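Bench notebook, Carnton shop
May 28, 2026

Spent most of the morning with Tavion going over the arm budget again (coffee helped, a second coffee helped more). We have Brovusberg's quote for the second arm, and Heiðrún is still waiting on Damar, who have promised theirs twice now, bless them. I do like the idea of planning the new bench in simulation first, pegboard and clutter and all, so we can argue over reach before we drill a single hole in anything! 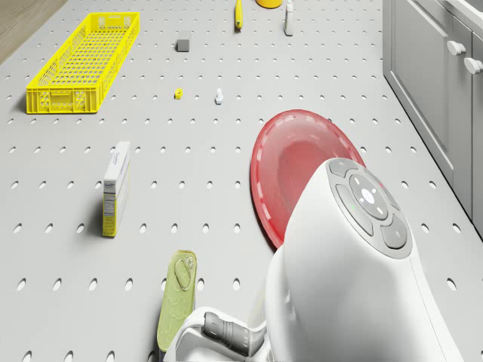

Do we need to buy the second gripper in the same order as the arm?
It can wait until September, when the new budget opens, provided Brovusberg holds the price in writing.

Mounting hardware I've penciled in at $1,000, with another $2,000 for the safety scanner, and I'd rather not touch either line. Shipping is 43 days, longer than I'd hoped, so the order should go out soon.

Still to do: ask Heiðrún whether the Hjaltadóttir grant covers spare cables, and redo the reach check with the red plate and the yellow basket swapped over. Tavion wants a try at that one, and he's welcome to it.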